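Open afternoon at the Drasside manipulation lab

The two-arm bench at Drasside was shown to visitors for the first time in December, during an open afternoon that also took in the workshop and the small parts store. The bench ran from 2 pm until the building closed, with pauses to reset the table.

Visitors came mainly from Suklow and Olmedo, with a party from the Mernness technical college who had asked in advance to see the control software as well as the arms. The college group was taken round first and stayed for the questions at the end.

The work on show was kitchen handling. Two arms share one table and deal with ordinary household items: plates, mugs, a dish rack, a mug tree, a toaster oven. Each arm carries a two-finger gripper. No special crockery is used. The plates are round and have a plain rim, and the gripper takes hold of them by that rim, which leaves the rest of the plate hanging free and puts a turning load on the fingers. Much of the talk given alongside the demonstration dealt with this one point.

A plate held at the edge will tilt. How far it tilts depends on its weight, on how deep the fingers reach over the rim and on the friction between finger and glaze. The arm has to allow for the tilt before it moves towards the rack, as the slots are narrow and a plate that arrives at the wrong angle will catch on a slat. The present method measures the angle shortly after the plate leaves the table and corrects the wrist before the longer movement begins. An earlier version corrected during the movement and was slower overall — the arm had to stop twice on most runs.

Mugs were covered more briefly. A mug is hung on the tree by its handle, and the peg is short, so the opening of the handle must be found to within a few millimetres. The handle may be hidden from the camera by the body of the mug, in which case the mug is set down, turned and picked up again. This accounts for most of the time spent on mugs and is the next part of the program to be rewritten.

The programme has recorded 3000 plate movements on the bench so far. Of these, 257 ended in a stop called by the software, usually on a force reading above the set limit. Stops are logged with the joint positions and the gripper opening, and the log is read through at the end of each week. Visitors were given a printed page from it and taken through the columns.

Questions covered speed, cost and safety. On speed, the arms are run well below their rated maximum while people are in the room, and the afternoon's runs should not be taken as a measure of working pace. On cost, the lab does not publish a figure for the bench, as parts of it were carried over from older projects. On safety, there is a marked line on the floor and a stop button at each end of the table, and the software limits are checked every morning before power is applied.

One visitor from Olmedo asked whether the same program could load a dishwasher. It could not at present. A dishwasher basket moves when touched and its prongs are thinner than the slats of a rack, and both would need new work on contact sensing. A test basket has been ordered.

The college has asked for a second visit for its next intake, with more time at the bench and less in the workshop. Places will be limited to 6 at a time, the largest number that can stand behind the line and still see the table properly. Other schools and firms in the Suklow area may apply on the same terms through the Drasside front desk — please say in the request whether the group wishes to see the software session, as it needs a separate room.

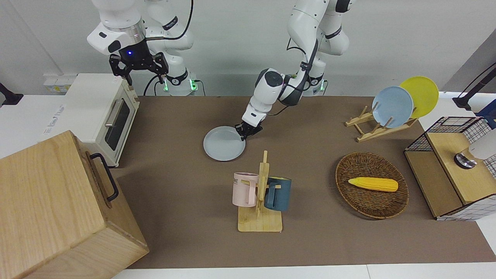 Drasside Manipulation Lab | Bench Systems Team

The left arm holding a plate by the rim, with the mug tree and dish rack on the table.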